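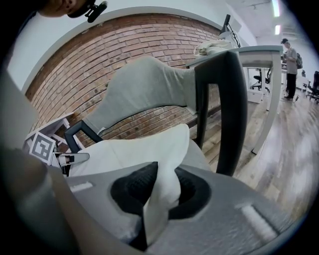

So tired and so happy. I'm writing this with a cup of tea going cold and my shoulders feeling like I've been swimming, and all I did was fold things.

Today was our group's turn with the grippers for the student project. Wyn had warned us it would feel like eating soup with oven mitts, and for the first half hour he was right. I kept closing on air. Then somewhere before lunch my hands sort of stopped belonging to me and started belonging to the jaws, and I could pick up a corner of cloth without looking three times first! Such a strange feeling. I tried to grab my drink bottle afterwards with my actual fingers and they felt far too clever.

Cloth is the whole theme this term and I love it. Everyone in the other stream is stacking blocks, and blocks just sit there. Cloth has opinions. You pinch one layer and get two, or you get one and the fold you made a second ago slides off sideways. Krishnamoorthy says the trick is to come in lower than you think and let the pads roll the edge up, and he's right, it made a huge difference once I quit stabbing at it. The pads are nice and grippy. Knits are still my enemy. They stretch, so you lift and lift and the other end hasn't gone anywhere.

We got 71 good takes by the time we packed up, which is our best so far (27 last session, and I thought that was decent). Raed kept the tally and read it out in a cricket commentator voice every time we passed another ten. Four takes got tossed because I let go too early, and two because I laughed. Fair enough.

Fadi and I had a proper argument about whether you should shake a thing out before folding it. He says it's wasted movement and the model will learn to flap. I say everyone I've ever met shakes out a tea towel. We asked Carla and she said to record both and label them honestly, so that's tomorrow's job. I reckon mine will win, but I'd be pretty interested if it didn't.

Musside is the name for our entry now, by the way. I voted for Bastach and lost. It has grown on me since this morning and I've already drawn a logo on the back of my notebook, a sort of M made of two jaws. Needs work. The one Wyn drew looks like a crab.

Things to remember for tomorrow:
- hair tie, a real one
- ask Krishnamoorthy about going slower on the release
- bring the stripy towels and Mum's awful cardigan
- eat breakfast first

The showing is in December and I keep picturing it, some kid's jumper going down on the table and the arm folding it by itself, sleeves in and everything, from stuff we did with our own hands. I can't wait. Even if it only gets one sleeve.

Phone's on 4 per cent and the charger is in the other room. Bed.

4 comments
27 shares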